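Teaching the arms to tidy: workshop tips for people with more patience than sense

Filed under: Workshop, Laundry, Regrets

Regular readers will know that the Ronlow bench has had two arms on it since November, and that I have been showing them how to clear a table and fold a garment by driving them remotely, one hand controller per arm. What follows is what I would have liked taped to the wall on the first Thursday. Some of it applies to any two-armed machine. Some of it probably applies to teaching teenagers.

Do the job with your own hands first, using two fingers on each

Finger and thumb only, no palms, no chin, no trapping the collar under your elbow. You will discover how much of your folding is done with your forearms. If you can't manage it in pincers, the machine certainly can't, and you will spend an evening blaming the software for something your wrists were up to all along.

Decide on the order and write it down

Clear whatever is on the cloth, straighten the sleeves, bring the sides in, deal with the hood, fold up from the hem. That is my order. Yours can be different, but it has to be the same on every run. I recorded 145 demonstrations before noticing that I did the left sleeve first in the mornings and the right sleeve first after lunch. The arms learned this faithfully, by which I mean they reached for both and stopped.

Go slower than feels dignified

A smooth, dull movement teaches more than a clever quick one. Pause for a breath before you close the fingers and another after. Don't pause for longer than that, though. I once stopped in mid-reach to answer the door, left the recording running, and ended up with a policy that liked to hover over the table as though it had forgotten what it came in for.

Leave some clutter out

It is tempting to practise on a bare table, and for the first few runs you should. After that, put things back. A machine that has only ever met a jacket on its own will treat a stray shoe as an act of war. Books, toy fruit, a bat, a roll of tape: anything with a different shape and a different shine. Move the things between runs, and put something on top of the garment now and then so that lifting it off becomes part of the job.

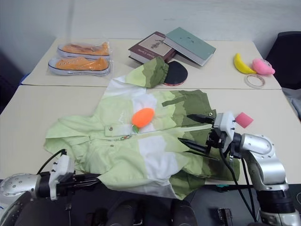

Toy fruit is worth the small expense, by the way. Real fruit rolls, bruises, and gets eaten by the person who is supposed to be recording. Plastic stays the same size all week. Pick colours that stand out from the cloth to begin with and get awkward later.

Choose your first garment with care

Start with a tea towel. Then a T-shirt. Hoods, zips and poppers come last, and they come with grief. A popper looks like a fine thing to grab until the fingers slide off it, and a hood has no correct position that I have ever found. I lay mine flat, smooth it once, and live with the result.

Mind the cables

Before each session, run both arms through their full reach and watch where the cables go. A loop that looks tidy at rest can catch a zip pull at full stretch. Hook-and-loop ties are better than cable ties, as you will be moving them again tomorrow. Leave slack at the wrist.

Drive from the robot's view

Leaning over to look at the table directly feels like common sense and it ruins the recording. If you can see a cuff that the camera can't, you are teaching it to grab things by faith. I hung a sheet of hardboard between me and the bench and my driving was dreadful for 2 days. Then it was merely bad.

Throw the bad ones away

Fumbles you recover from are worth keeping, since the machine will fumble too and should know what to do next. Runs where you lost your temper are not. Of 231 recordings on the Grallum drive, I have kept rather fewer than my pride would like.

Name your files properly

Garment, order, date, operator. My early ones are called things like "jacket better" and "jacket better really", and they will have to be watched again from the start.

Stop after 8

Eight good runs, then tea. By the ninth your shoulders have crept up to your ears and the arms are picking up the habit.

Next time: socks, and whether pairing them counts as perception or guesswork.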